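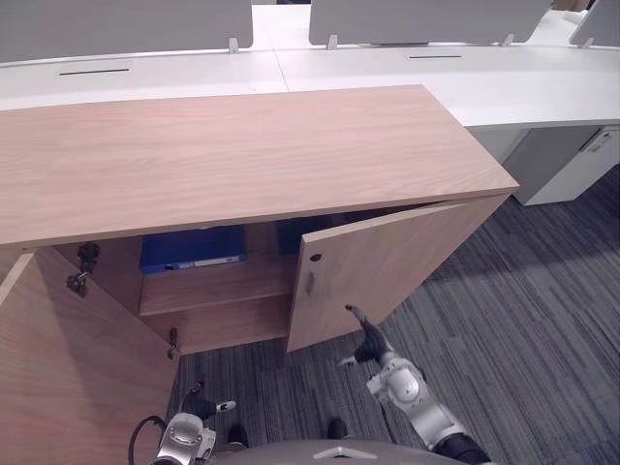
Week 4: Side quests, and why players leave the main road

Courses > Game Writing > Handouts > Week 4

We use cookies to remember your login and your reading progress. Accept | Settings

Last updated February 5, 2020. Bring this handout to the seminar. Reading it beforehand is also allowed.

1. What counts as a side quest

For this course, a side quest is any authored task the player can skip and still see the credits. That covers the murdered innkeeper with four suspects and a twist. It also covers the man who wants ten mushrooms. The definition says nothing about quality, so please don't write in your assignment that a quest "isn't really a side quest" when you mean you disliked it.

Random encounters are out. So are collectibles, unless somebody in the game asks for them and reacts when you bring them. A single line of dialogue is enough of a reaction. The bar is low, and plenty of games walk under it.

2. Our main example

We'll keep coming back to Plenar, the open-world RPG from Liyanage. It suits us because it is very large and very uneven. The quest log holds 153 side quests. The main story can be finished without touching a single one of them, though the game will sulk: companions complain, shopkeepers hint, and a notice board in the first town practically climbs into your lap.

Play at least as far as Maltthorpe, the mining town at the end of the first act. Allow more time than you think. The horse is slow.

3. Three questions to ask of any side quest

a) Who wants this done, and what happens to them if it isn't?
In Maltthorpe, the baker asks you to find her brother. Ignore her and she closes the shop in the second act, which means no bread, which means a lot of players suddenly discovering a deep concern for her brother. Compare the ferryman, who will wait at his dock for his lost oar until the heat death of the universe.

b) What does the player learn?
This can be something about the world, or a character, or a mechanic. "The Quiet Shaft" teaches you to use the lantern to check for gas. It never says it is teaching you. It lets you blow yourself up once, with a save point thoughtfully placed ten steps back.

c) Does the ending know what I did?
Most quests have one ending and a pile of gold. Some have 2 endings and the same pile of gold. Look at who is still talking to you afterward and whether they mention it.

4. The reward problem

Pay too little and players feel cheated. Pay too much and they do the quest with their eyes on the sword at the end of it, skipping every line you spent a week on.

Plenar's early quests almost all pay 100 gold. Saving a child pays 100 gold. Delivering a letter across the street pays 100 gold. By the third hour you start to suspect the whole region has been given the same envelope by the same accountant. Later areas fix this by paying in access instead: a key, a shortcut, a person who will now open the door when you knock. Note in your play log which of these you remembered a day later.

The notorious exception is "The Devil's Ledger," which pays 666 gold and then sends a collector after you to get it back. Opinions differ on this one. The seminar will probably get loud.

5. Pacing and the urgent main plot

You know the situation. The sky is on fire, the queen is dying, and the hero is playing cards. Writers have a few ways around it:

- Lower the urgency at set points. Gusevine, our second example, closes the mountain pass for the winter and tells you to find something to do until it opens. It's blunt and it works.
- Tie the side quests to the main threat, so that wandering off feels like preparation.
- Ignore it completely. Players have been trained by decades of games to accept this, and most will.

The third option is the cheapest. If you choose it in your own project, choose it on purpose and be ready to say so.

6. Assignment

Write a one-page outline for a side quest set in Maltthorpe. It should:

- involve one existing character and one of your own
- take a player no longer than twenty minutes
- have a consequence that shows up somewhere outside the quest
- contain no amnesia

Rats in a cellar are permitted only if the rats have a point of view. Every year a few people take this as a challenge, and I have read enough rat monologues to ask for restraint.

Outlines go in the course folder as plain text. Students who missed the December workshop should also read the notes on branching dialogue first, as we'll be using the same notation for conditions and I won't be going over it again.

Next week: companions, and what to do when the player refuses to talk to them.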